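Workshop Tips: Living With a Bench Arm
Saturday, June 20, 2020

A few of you asked what I thought of the Vosero arm kit after I mentioned it last time, so this page is a bit of a mixture. Partly a review, partly the tips I've scribbled on the back of the manual. I've had mine on the bench for 8 weeks, mostly stripping old desktop computers for parts, and I've changed my mind about it at least twice!

What you get
The kit comes from Mundby in two very heavy boxes. You get the arm, a gripper, the control box, a hand controller and a bag of bolts with one size missing (mine had, anyway – they posted the right ones quite quickly). I paid 300 a month on the hire scheme, which felt steep until I looked at the price of buying outright and had to go and put the kettle on. You can send it back after the first month if you don't get on with it.

Bolting it down
Don't clamp it to a wooden bench. I tried that for one evening and every time the arm stopped, the whole bench gave a little shiver and my screws rolled off the back. Get a proper slotted metal work surface if you can find one second-hand. Mine came from a firm that was closing down and it weighs more than I do, I think. Tighten the bolts in opposite pairs, a bit at a time, and go round again the next day.

Leave more elbow room than you expect. The gripper end is the bit you watch, so it's the middle of the arm that knocks your lamp over.

Cables
Run the cable down the arm with slack at each joint, then move every joint to its furthest point by hand controller, slowly, before you tighten any ties. I used reusable hook-and-loop ties and I'd do the same again. Ordinary plastic ones are fine until you need to shift one by a finger's width, and then you're snipping away next to an expensive cable.

Setting the grip
The manual suggests starting in the middle of the range. Start lower! I practised on pegs, then on a bar of soap (brilliant for this, as you can see every dent), and only then on anything with a circuit on it. If the part slips, go up one notch and try again. Memory sticks want to be held by the short ends or the very edge, well away from the contacts.

A little tray for small parts
The best money I've spent on the whole business was the Jastard fixture plate, 125 with postage. It's a plastic plate with raised blocks and slots, and it gives the arm a known place to put things down. Before that I used the lid of a biscuit tin with a tea towel in it. That worked for me, but the arm couldn't find the same spot twice. Fix the plate with double-sided tape at first, live with it for a week, and bolt it once you're sure.

Getting inside a computer
Unplug it, hold the power button in for a few seconds, and take the side panel off yourself. Lay the tower on its side so the arm can work straight down. Leave the power supply shut, always. There's nothing in there you want, and it can hold a nasty charge long after it's been unplugged.

Loose wires are the real nuisance. They loop up over the board exactly where the gripper wants to go, so tuck them down or hold them back with a bit of masking tape before you start. Bring the arm in high, stop over the board, have a good look from the side and then come down at the slow setting. With memory, release the clips by hand first. I know the kit is meant to save you the trouble, but I snapped one being clever.

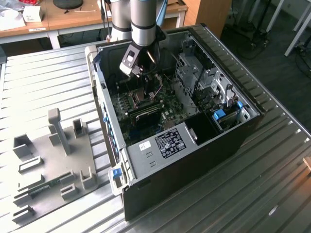

Cleaning up afterwards
Wipe the gripper fingers with a barely damp cloth and dry them straight away. Old computers are full of grey fluff and it makes the fingers slippery. A soft paintbrush gets into the joints of the fixture plate. Please don't spray anything at the arm itself. I use a squirt of cleaner on the cloth, over by the sink.

Moans
The hand controller is too small for my hands and the buttons all feel alike, so I stuck a blob of felt on the stop button. The software wants updating every time I open it. And the telephone helpline shuts at lunch, which is when I do most of my tinkering.

Would I keep it?
For now, yes. Munasinghe do a smaller arm that's cheaper to hire, and if you only want something to hold a part while you solder, I'd look at that one first. For pulling old machines apart the Vosero has the reach, and I've grown rather fond of it. I've booked it for another month and I'm going to have a go at laptops next, so send me your tips for those horrible tiny screws.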